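4. How family outings are told in celebrity news

Figure 1. Emergency stop button with a red cap, standing on a green conveyor belt. 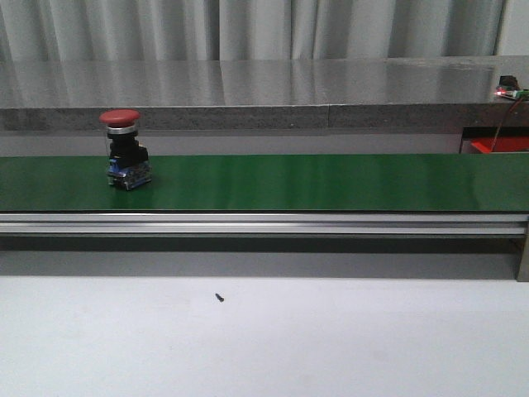
4.1 The material

The stories in our collection come from three entertainment sites, Urnia, Brendura and Pultgate. All three publish short texts on the daily life of well-known people, mostly with a headline, a few paragraphs and a row of photographs. We searched their public archives for stories in which a celebrity is seen outside of work together with at least one member of the family. The search gave 2,758 stories. After we took out the repeated ones, and those where the text was only a list of links, 2,559 stories stayed in the collection. The archives were read for the last time on 19/05/2021, and stories which were changed later by the editors are kept in the form they had then.

Each story was read by two coders, who worked separately. They marked the place of the outing, the family members named, the words used for clothes and for the body, and the sentence in which the children come into the text for the first time. When the coders did not agree, they discussed the story until one common answer was found. The most difficult category was the place. A street in front of a shop can be understood as shopping or as a walk, and the headline often says one while the first paragraph says the other. In such cases we followed the first paragraph.

4.2 The order of information

The stories follow a quite fixed order. The celebrity comes first, almost always with the age and with one expression about the look, such as "stunning" or "relaxed". The partner comes second and the children third. Only after this does the reader learn what the family was doing. If the outing has a purpose, for example a lunch or a visit to a hairdresser, it is given late and in few words, and sometimes the purpose appears only in the caption of a photograph.

Clothes take up much more space than the activity. In the stories from Brendura, one paragraph is normally given to each piece of the outfit that has a colour or a brand the writer can name. Urnia prefers one long sentence in which all pieces are put together, and then returns to the shoes or the handbag near the end. Pultgate writes less on clothes but more on hair, and it often compares the present hairstyle with an older one.

The children are described in a different manner. Their clothes are called "cute" or "matching" and are very seldom discussed piece by piece. When a child is absent, the writers tend to mention it, as if the reader would expect a complete family. A typical wording is that the baby "seems to have stayed at home". We note that this is a guess of the writer, and that none of the stories of this type gives a source for it.

4.3 Mothers and fathers

There is a clear difference between mothers and fathers in the words about effort. A mother who is well dressed is said to "find the time" or to "make it look easy". For fathers we met the same expressions only in few stories, and these were mainly about actors with a new film. A father who carries a child or pushes a stroller is instead called "hands-on" or "doting", words which are rarely used for mothers. This is in line with earlier work by our group on the Padilla collection of printed magazines, where the same words were found in the captions.

We also looked at the season. In July the share of beach and holiday stories grows, and the body is then discussed more openly, again mostly for women. The recent mothers form a special group here. Their stories mention the birth in the first or second paragraph, even when the birth was many months before.

4.4 Limits of the reading

Our coders saw the stories as text and did not code the photographs. It is possible that some part of the activity, which we describe as missing, is given to the reader by the pictures. The comments of readers were also left out, as Urnia had closed them for a large part of the archive. Finally, all three sites write in English and buy many photographs from the same agencies, so a similar order of information may come partly from the agency notes and should not be taken only as a habit of the writers.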